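How to Set Up a Daily Worry Period

Tuesday, December 31, 2019
By Nidia Sánchez

A worry period is a fixed time each day when you sit down and worry on purpose. Outside that time, you write the worry down and go back to what you were doing. I learned the method in a stress course in Plosham and have taught it to evening groups there. It takes a pen, a small notebook and a timer.

Step 1. Pick the time

Choose a 15-minute slot you can keep on most days. Late afternoon suits many people. Keep it at least two hours away from bedtime. If you work shifts, tie it to something that happens every day, such as getting home, and let the clock time move.

Put it in your calendar for two weeks. Do it even on days when nothing much is bothering you. On those days it may last only a minute or two.

Step 2. Carry the notebook

Use one that fits in a pocket or bag. When a worry shows up during the day, write it down in a few words, with the time next to it. "Car noise, 10:20" is enough. Don't work on it there. Tell yourself you will get to it at five, or whenever your slot is, and turn back to the task in front of you.

The same worry may come back several times. Put a check mark beside the first entry each time it does. By evening you will have a rough record of which ones were loudest.

A phone works for this too, but many people open it to write one line and end up reading messages. In my November group, Jayanthi Nadar switched from her phone to index cards after the first week and stayed with them.

Step 3. Sort the list

When your slot starts, set the timer and read through what you wrote. Cross out anything that no longer bothers you. Then mark each remaining item with one letter:

A for something you can act on
W for something you have to wait on
N for something you can't change

Some items won't fit neatly. Guess and move on.

Step 4. Work through the marks

For each A item, write one small action and the day you will do it. "Call the garage Thursday morning" is better than "deal with car." For W items, write the date you expect to hear something. For N items, write a sentence or two on what exactly you are afraid of, then leave it.
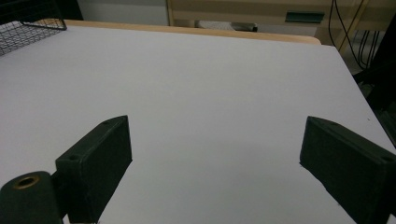 Where you sit matters more than people expect. Stay out of bed and off the couch, and use the same seat each day if you can. A table is best, and a broad white tabletop like the one in the photo gives you space to open the notebook flat and lay your calendar beside it. A kitchen counter with a stool will also do. Face away from the television.

Step 5. Stop when the timer goes off

Close the notebook even if you are in the middle of an item. It can wait for tomorrow's slot. Stand up and do something with your hands for a few minutes, like dishes or folding clothes.

If it isn't working

Expect the first week to feel awkward. If you keep forgetting the notebook, leave it with your keys. If 15 minutes is too long, try ten. Don't let it stretch to 60.

If you feel worse after two weeks, or worry is keeping you from sleeping, eating or working, talk to your doctor or a counselor. If you are thinking about hurting yourself, call a crisis line or emergency services right away.

Related
Keeping a Sleep Diary for Two Weeks
How to Ask Your Manager for a Lighter Week
Slow Breathing, Step by Step
What to Bring to a First Counseling Visit
Evening Stress Groups in Plosham and Drinby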